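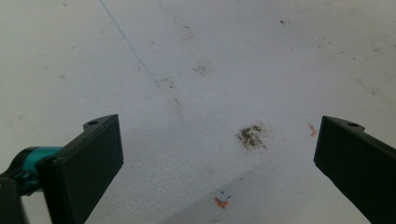
Pre-opening check, visitor demo, Hostby hall

Checked by: Esperanza Benítez
Second look: Encarnación Nieto
For: September open day, Basbridge visitors first, then the Jerkar lot

1. Work surface
Marked, needs a clean. Brown smudge the worst, also bits of blue and orange-red marks. Try soapy cloth first, no solvent please. If the pen stays, it stays.
Result: pass with comment

2. Gripper fingers
Open and close by hand, both sides. Look for cracks round the holes near the tips. Pads to be wiped before each group.
Result: pass

3. Emergency stop
Pressed twice, reset twice. Label is peeling, Encarnación has new ones.
Result: pass

4. Visitor line
Tape to go down 70 cm from the table, was 30 last year and people leaned in. Not done yet!!
Result: FAIL, redo before doors

5. Demo table and operator
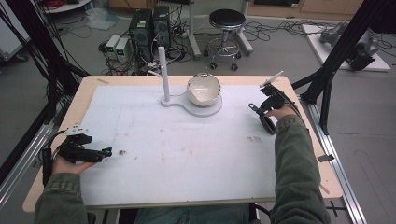

Demo is Valderrama's routine, same as we ran for the school group, and whoever sits at the table must have done it at least once without an audience. Operator stays seated untill the talk ends. Both hands are taken up with the grippers, so a second person does the talking and keeps an eye on the crowd. Cables run off both sides of the table, so no one stands at either side, front only. Bowl and rod stay on the white base between runs, please don't let kids pick them up.
Result: pass with comment

6. Floor
Black cables loose round the computer towers. Tie up or cover. Stool on castors to be moved well back. Plastic sheet on the floor is a slip risk, bin it or fold it away.
Result: FAIL, tidy first

7. Arm on the floor platform
Lying on its side. Not part of the demo. Rope off, sign saying do not touch.
Result: open, sign not printed

8. Paperwork
Risk sheet 1099 printed, 2 copies, one by the door. Old version still on the noticeboard, take down.
Result: pass

Comments
Items 4 and 6 to be rechecked by 9.30. E.N. wants shorter talks, around 10 mins, I agree. Ear defenders not neded for this one. Ask Basbridge how many are coming, still no answer.

Signed E.B.
Countersign: waiting on E.N.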